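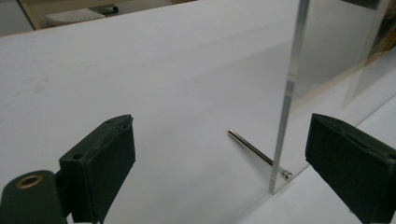 Über uns

Kleine Teile, die gut sitzen

Bei uns dreht sich fast alles um Dinge, die man leicht in der Hosentasche vergisst: Stifte, Bolzen, Scharnierachsen, Steckverbindungen. Ein schlanker, silberner Metallstift mit flachem Kopf am einen Ende und polierter, gerundeter Spitze am anderen, dazu eine klare Acrylplatte -- mit solchen Sachen können wir uns einen ganzen Nachmittag lang beschäftigen, und wir freuen uns jedes Mal wieder darüber!

Sarkano ist eine Werkstatt für Modelle, Vitrinen und Schaukästen. Wir bauen für Heimatmuseen, Schulsammlungen, Optikerläden und für Leute, die Großvaters Mineralien endlich ordentlich aufstellen möchten. Angefangen haben Soledad Lindqvist und Pascal Baudry zu zweit in einer ehemaligen Druckerei, mit einer gebrauchten Kreissäge und einem Auftrag über 3 Tischvitrinen. Die Säge haben wir noch. Von den Vitrinen stehen zwei bis heute im Foyer einer Musikschule, die dritte ist zu uns zurückgekommen und dient als Muster (die Tür klemmt ein bisschen, das war damals unser erstes Scharnier).

Warum wir stecken und selten kleben

Geklebtes Acryl sieht wunderbar aus, solange niemand etwas daran ändern will. Unsere Kundschaft will aber ständig etwas ändern! Eine Scheibe bekommt einen Kratzer, ein Fach soll höher werden, die Ausstellung zieht in einen anderen Raum. Deshalb arbeiten wir, wo es geht, mit Stiften, die man von Hand herausziehen und wieder einsetzen kann. Soledad hat dafür über die Jahre ein eigenes System entwickelt, das wir Surmont nennen. Es besteht aus Sockelleisten, Platten und Stiften in wenigen festen Maßen, und wer einmal einen Kasten damit aufgebaut hat, schafft den zweiten ohne Anleitung.

Im Surmont-Katalog stehen inzwischen 134 Einzelteile. Das klingt nach viel, die meisten davon sind allerdings Platten in verschiedenen Größen. Die Stifte gibt es mit flachem Kopf, mit gerändeltem Kopf und ganz ohne, für Stellen, an denen man sie nicht sehen soll. Alle Teile lassen sich einzeln nachbestellen, auch für Kästen aus den ersten Jahren.

Wie wir arbeiten

Ein Auftrag beginnt bei uns am Tisch, am liebsten mit dem Gegenstand, der später in den Kasten soll. Bringen Sie ihn mit! Eine Geige braucht anderes Licht und anderen Halt als eine Käfersammlung, und auf einer hellen Fläche sieht man schnell, wo etwas Schatten wirft oder wackelt. Danach bauen wir ein Probestück, meistens nur eine Ecke mit einer Scheibe und einem Stift, und das geben wir Ihnen in die Hand. Wenn der Stift sich sauber schieben lässt und die Platte nicht klappert, geht es an den großen Kasten.

Pascal kümmert sich um den Zuschnitt und poliert die Kanten. Er hört dabei sehr laut Radio, man gewöhnt sich daran. Soledad zeichnet, rechnet und bohrt die Probestücke, und zwar alle selbst. Seit der Zusammenarbeit mit dem Möbelbauer Donnelly können wir auch Unterschränke und Sockel in Eiche und Esche anbieten, passend auf unsere Maße gefräst.

Kurse in der Werkstatt

Im Mai öffnen wir die Werkstatt für unsere Steckkurse. Die Teilnehmenden bauen einen kleinen Schaukasten, den sie mit nach Hause nehmen, und lernen nebenbei, wie man Acryl anzeichnet, ohne es zu verkratzen: Schutzfolie dranlassen, weicher Stift, Lineal mit Korkrücken. Kinder ab zehn Jahren sind in Begleitung herzlich willkommen. Beim letzten Mal ist ein Schaukasten für Kastanienmännchen entstanden, mit drehbarem Boden -- darauf wären wir selbst nie gekommen!

Besuchen Sie uns

Sie finden uns im Gewerbehof Fedport, Halle 122, Eingang über die Rampe. Parken können Sie direkt davor, Fahrräder dürfen mit hinein. Bitte rufen Sie kurz an, bevor Sie kommen, denn wenn die Säge läuft, hören wir die Klingel nicht. Ersatzstifte geben wir auch ohne Termin heraus. Bringen Sie dafür am besten einen alten mit, dann ist die passende Länge schnell gefunden.

Stand dieser Seite: 29. August 2021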